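# The Long Way Through the Laundry Pile

There's a chair in my bedroom that hasn't been sat in since we moved to Trummer Street. It's a perfectly good chair, with a nice high back, and I bought it with the idea that I'd read in it on winter evenings with a lamp over my shoulder. What it does instead is hold clothes. Clean ones, mostly, along with the sort that have been worn for an afternoon and don't seem to deserve either the hamper or the drawer.

I come from a family of folders. My grandmother folded on the kitchen table after supper, with the radio going, and she had a way of smoothing a shirt with the side of her hand that I can still hear if I think about it (a soft sort of whisk, and then a pat). My mother folded standing up, on top of the dryer, at a speed that made you want to get out of the way. I fold on the bed, at nine in the evening, usually with a cup of tea going cold on the windowsill, and I'm slower than either of them ever was.

For years I took this slowness as a failing. I read the books and tried the methods. One winter I bought a folding board from a company called Drustora, a hinged plastic thing with six panels that you flapped over in order, and for a month every T-shirt in the house came out the size of a dinner napkin. They were beautiful! They stood in the drawer like files. Then my son pulled one out from the middle in a hurry, as anybody would, and the whole row went over, and I found I didn't have the heart to put it right again. The board is behind the wardrobe now, and I should really give it away.

What I went back to was my grandmother's fold, more or less. Lay the shirt face down, bring in one side and then the other, turn the sleeves back, and fold up from the hem twice. It takes me longer to write it than to do it. The trick, if there is one, is in the smoothing that comes first. A cotton T-shirt that has sat in a heap overnight will have made up its mind about its wrinkles, and you have to talk it out of them with the flat of your hand before you start, working from the collar down to the hem and out toward the seams. The hem is the part that likes to tuck itself under when you aren't looking, and if you fold over that you'll have a ridge across the stomach the next time you wear it.

Sweatshirts and sweatpants are another matter. They're heavy and they have opinions. I used to hang the sweatshirts, until I noticed the little points that hangers leave at the shoulders, so now they get folded too, in thirds and loosely, and they go on the lower shelf, where they can slump as much as they please. Anything with a fleecy lining I fold in half and leave at that. 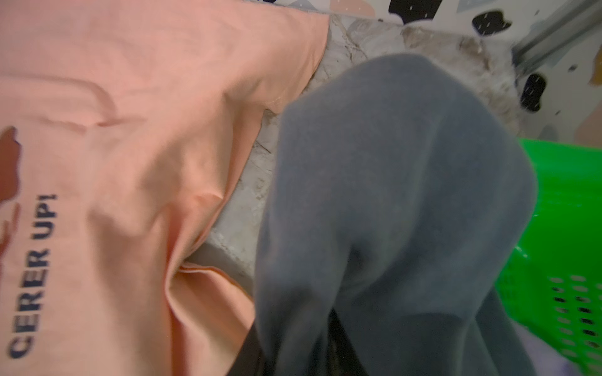
The order you do things in makes more difference than I'd have guessed. I start with whatever is biggest and thickest, and the pile drops by half in the first few minutes, which does wonders for my mood. After that come the T-shirts, then pajamas, and then the small things, which I put off shamelessly. Socks I pair while watching something. There's a basket of single ones under the bed that I go through every January, and I'm always pleased out of all proportion when two of them turn out to belong together.

I do get sentimental over the T-shirts. Ours have words on them, as everybody's seem to these days, from fun runs and school fairs and a lake vacation at Mornel where it rained all but one afternoon. Folding them is a bit like leafing through an album. The print cracks, the colors go chalky and soft, and the cotton gets thin and lovely just before it gets holes. I've learned to fold them with the lettering up so that whoever is looking for a certain one can find it without digging, and the drawer has stayed in decent order since spring on the strength of that alone.

A pile that fills the bed takes me 20 minutes if the phone doesn't ring. I timed it once, after putting it off for most of a week, and felt rather foolish. Now I try to get to it the same night the dryer finishes, when the cotton is still warm and nearly folds itself, and the cat hasn't yet found it. Some nights I manage it and some nights everything goes on the chair.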